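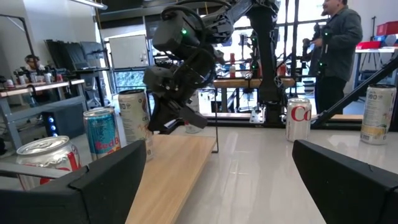

Figure 4.1 Drink cans on a white tabletop, with a light wooden board among them.

Chapter 4
Cans, Shapes and Volume

I drink far too much soda, so I've had plenty of time to think about cans (my excuse for this chapter!). Look at the silver Diet Coke can, then at the tall slim one printed with "180". Which would you grab if you were really thirsty? Most of my students at Stiltholm go for the tall one every time, and I used to do the same, because height is what our eyes notice first.

In this chapter we'll treat a can as a plain cylinder and work out what it holds. You'll need a ruler, some string and two empty cans of different shapes. One thing to remember before we start: 1000 milliliters make one liter. I still write that at the top of my page, and I'd like you to do it too.

4.1 Measuring around a can

Wrap the string once around the middle of your first can and mark where it meets.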